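로봇 응용실습 강의자료 제7강
접촉 작업 중의 보호정지와 복구 절차

1. 강의 목표
본 강에서는 블록 적재 실습에서 발생한 보호정지 사례를 바탕으로 원인 분석 방법과 복구 절차를 학습한다. 수강생은 사전에 제6강의 좌표계 설정 부분을 복습하여야 한다.

2. 사례 개요
10월 실습에서 Ullotetti 과제를 수행하던 조의 로봇이 블록을 내려놓는 구간에서 보호정지 상태로 전환되었다. 담당 교원 Anneli Vuorinen의 지시에 따라 작업이 중단되었으며 인명 피해는 없었다. 기록을 검토한 결과 해당 조는 같은 날 동일한 정지를 2회 겪었고, 첫 번째 정지 후에는 원인을 확인하지 않은 채 프로그램을 재개한 것으로 나타났다.

3. 원인 분석
가. 작업면 높이의 오차
작업면 기준 높이는 골판지를 깔기 전에 측정한 값이었다. 골판지의 두께와 주름이 반영되지 않아 하강 목표점이 실제 면보다 낮게 설정되었고, 그 결과 파지한 블록이 면을 누르게 되었다.
나. 적층 오차의 누적
블록이 조금씩 어긋난 상태로 쌓이면 윗면의 중심이 계획 위치에서 벗어난다. 프로그램은 각 층의 중심이 일치한다고 가정하고 있었으므로 층이 높아질수록 접촉 위치의 편차가 커졌다.
다. 하강 속도
접근 구간의 속도는 100 mm/s였으며 접촉 직전의 감속 구간이 없었다. 개정 프로그램은 이 구간을 38 mm/s로 제한한다.

4. 복구 절차
(1) 비상정지 버튼을 누르고 조원 전원이 작업 영역에서 물러난다.
(2) 오류 코드와 관절 위치를 실습일지에 기록한다.
(3) 블록이 파지되어 있는 경우 그리퍼를 즉시 열지 않는다. 교원의 확인을 받은 후 저속 수동 조작으로 팔을 위쪽으로 이동시킨다.
(4) 작업면 높이를 다시 측정하고 기준값을 수정한다.
(5) 적재물 없이 시험 운전을 1회 실시한 후 프로그램을 재개한다.
손가락과 블록 사이에 손을 넣는 행위는 어떠한 경우에도 금지한다.

5. 과제
블록을 골판지 면에 놓는 경우와 적층 위에 놓는 경우를 구분하여 각각의 하강 한계 높이를 산정하고, 그 근거를 한 쪽 이내로 제출한다.

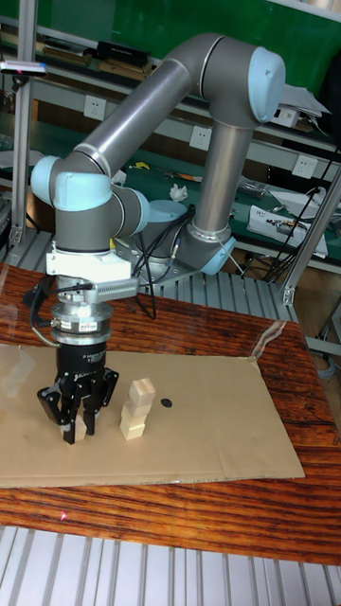
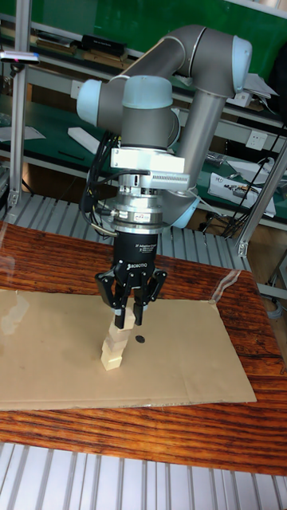

그림 7-1, 7-2. 골판지를 깐 작업대에서의 목재 블록 파지. 그림 7-1은 골판지 면 높이, 그림 7-2는 적층 최상단에서의 파지.

댓글 3

Noboru Mizuno
복구 절차 (4)에서 높이는 한 지점만 측정하면 됩니까? 골판지가 접힌 부분은 값이 다르게 나옵니다.

Anneli Vuorinen
블록을 놓을 위치마다 측정하시기 바랍니다. 접힌 선 위에는 적재 위치를 지정하지 않습니다.

Þórarinn Bech
과제의 높이 단위는 mm로 통일하면 되는지 문의드립니다.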